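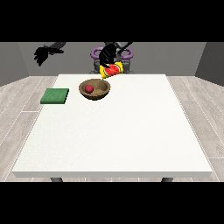

Zurnus has released Torow, a simulation package for teams that write and test control software for two-armed robots. It runs on an ordinary office workstation and lets a developer build a tabletop task, run it as many times as needed and keep a record of every run. The starter tasks are deliberately plain. In one of them the robot stands at a white table with a green pad and a wooden bowl on it, a red ball in the bowl, and one hand holds up a yellow bag printed with a slice of watermelon while the other hand stays free. Each task can be opened, changed and saved under a new name.

Torow goes on sale in November at £1,699 per seat, with 9 months of updates and email support included. Schools, colleges and universities can apply for a reduced rate through the Zurnus sales office.

The package comes with 200 ready-made tasks covering picking up, placing, passing from hand to hand and sorting. Users can swap objects, move the table, change the weight and grip of an item, and set the starting position of each arm. A task can be replayed from any point, so a developer looking into a dropped item does not have to sit through the whole run again.

"Our customers were spending too much of the week putting things back on the table," said Divina Evangelista, head of product at Zurnus. "They wanted to change one setting, run the job overnight and look at the results in the morning. We built Torow for that."

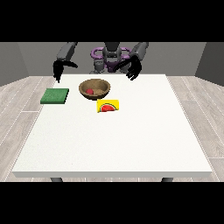

Arms and hands are controlled separately, and both sides can be driven by the same program or by 2 different ones. Torow records joint positions, contact forces and camera views for each run and writes them to open file formats. Controllers can be written in Python or C++.

The software was tried out before release by Gündoğdu, a packing equipment maker, which used it to prepare a two-handed bagging job. Erhan Duman, who led the work there, said the replay tool was the part his team used most.

"We had a fault that showed up once in a long while and we could never catch it on the real machine," he said. "In Torow we found the run, went back a few seconds and saw the hand closing too early. I would still like to see better handling of soft packaging — it is good enough for our work, but it is slower than the rest."

Zurnus said faster soft-object handling is planned for the first update. Existing users of Canuder, the company's earlier single-arm simulator, can bring their saved tasks across with a conversion tool supplied in the package. Tasks that use custom grippers will need some editing by hand. Canuder will remain on sale and will continue to receive fixes.

A trial version with a small set of tasks can be requested from the Zurnus website. It does not expire, but recorded runs cannot be exported from it.

Press contact: Tülin Tekin, Zurnus press office
Sales and education pricing: Vidar Fagerlund, Zurnus sales office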